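Home Textiles 113: Fabric Care and Folding
Unit 2 handout, Ametholm Adult Learning Center
Instructor: Casimiro Olmedo

Print this page | E-mail this page
2 comments

Mixed-color garments

Red dye is the one most likely to move into white cloth. Treat any garment that joins the two as a colored item. Check the care label, wash cold with like colors, and test a hidden seam first if the piece is new.

Take it out of the machine promptly. A garment left bunched with red against white can mark at the contact points while damp. Open it out before sorting, starting from a white edge or corner, and find the trim. Striped trim gives you a straight line to fold along.

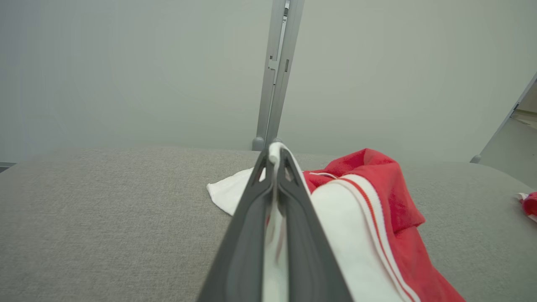

Montes asked whether knits need the same handling, and said hers always stretched at the shoulders when she lifted them by one end. They do stretch. Support a damp knit from underneath and dry it flat.

Sorting on upholstery is fine for dry items only. Damp red fabric can stain a seat cover.

For next time: bring one two-color garment, clean and dry, and read the section on cord and seam finishes. Quiz in June.

Related items
Unit 1: Reading care labels
Unit 3: Storing knits
Skodetti stain chart
Zutlow lab hours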